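Depreciation, and other things the van knows

Ctibor Sokol has kept other people's books for long enough to have stopped apologising for it. He works from two rooms above a dry cleaner's in Dinesberg, and when I arrive he is on the phone to a client, explaining that a delivery van bought in May is not an expense.

"He wants it to be an expense," he says, putting the phone down. "He has paid for it, the money has gone, he feels poorer. I understand the feeling. I can't enter it anywhere."

We are meant to be talking about depreciation, the subject of the evening course he teaches for Vevell, which sells short classes to people who run small businesses and would like to understand what their accountant sends them. He calls the course The Shrinking Van. Vevell calls it Fixed Assets, Module 2, and theirs is the name on the website.

The trouble starts, he says, with the word. People hear depreciation and think of the price a thing would fetch if they sold it on Saturday. They look up the van, see that it has lost a frightening amount in its first year, and ring him to ask why the accounts don't say so.

"The accounts aren't trying to guess what some man would give you for it. You bought five years of van. Each year you use up one year of van. I write down one year of van. After that they usually want to tell me about the gearbox."

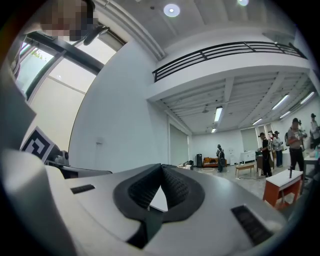
The straight line and the other one

The first method he teaches is the one most small firms use. Take what the thing cost, subtract what you expect to get for it at the end, divide by the years you mean to keep it. His classroom asset is a display fridge belonging to a café he refers to only as Brurnum, which he swears is a real business and which I was unable to find. The fridge cost 700. It will be worth nothing when Brurnum has finished with it, for reasons he goes into at some length. Over seven years that is 100 a year, and the class can do it without a calculator, which is why the fridge cost 700.

The second method, reducing balance, takes a fixed percentage of whatever is left. The charge is heavy early on and then dwindles, and since a percentage of something is always something, it never quite gets to nothing. Sokol finds this touching. He has a client with a franking machine that has been dying since before the client's daughter was born, and she now does the invoices.

"It's on the register at a few pence. I could write it off. Every year I look at it and every year I turn the page."

Which method is better? He makes a face. It depends on how the thing wears out, he says, and if you don't know how it wears out, straight line will do you no harm. What does do harm is changing your mind each year according to how the profit looks. He had a builder who wished to depreciate a digger very quickly in the good years and hardly at all in the bad ones. They had what Sokol describes as a conversation, and the builder now has a different bookkeeper.

I ask about the tax. He holds up a hand. The depreciation in your accounts and the allowance on your tax return are two separate sums, worked out under separate rules, and in his experience this single fact has caused more shouting than any other in the profession. Your accounts may say the van used up one amount this year. The tax office may let you claim quite another. Both are right, and you add the first back before you take the second off.

"People think I'm doing it twice. I tell them, yes, I am doing it twice. It's on the bill."

He gets up to make tea at this point and is gone for some time. On the shelf behind his desk there is a row of ledgers with cloth spines, a dead plant, and a trophy for ten-pin bowling with somebody else's name on it.

What the register is for

When he comes back he wants to talk about the fixed asset register, and I can't stop him. It is a list. Each line has what the thing is, when you bought it, what it cost, how long you reckon it will last and how much has been written off so far. Plenty of firms don't have one. They have a single figure that gets carried forward each year, and inside that figure, like jumpers in a loft, are things they threw out long ago.

He once took over the books of a printing firm, Nigatu, with a healthy-looking sum under equipment. He asked to see the equipment. There was a guillotine, and there was a space on the floor where something heavy had stood. The something heavy had gone for scrap under the previous owner, for 600 in cash, and had been sitting in the accounts ever since in excellent health.

So he had to take out the cost, take out the depreciation built up against it, and show what remained as a loss. Nigatu's owner was upset. He felt he had lost a machine that morning.

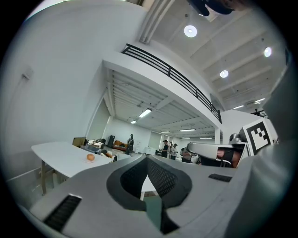 Sokol's advice was to walk round the building once a year with the list and a pencil, and to cross out anything he couldn't put his hand on. The owner does it now, it seems, though he takes a pen.

There is also the question of what to leave off. A kettle will last for years, and by the letter of the thing you could put it on the register and wear it down a little at a time. Sokol tells his class to pick a figure, write it down, and treat anything cheaper as spent on the day it was bought. He won't say what the figure should be. Somebody always asks, he says, and somebody else always asks whether two kettles bought together count as one purchase.

"I've had that from solicitors. Grown people. I say, how many kettles do you need?"

The course runs again in the new year if Vevell can find him a room with a working radiator. He is thinking of adding an evening on goodwill, where you pay for something you can't see and then have to decide how long it lasts. His wife thinks it will put people off. He has the slides done already - the first one is blank, and he is very pleased with it.

The phone goes again. It is the man with the van, who has been talking to his brother.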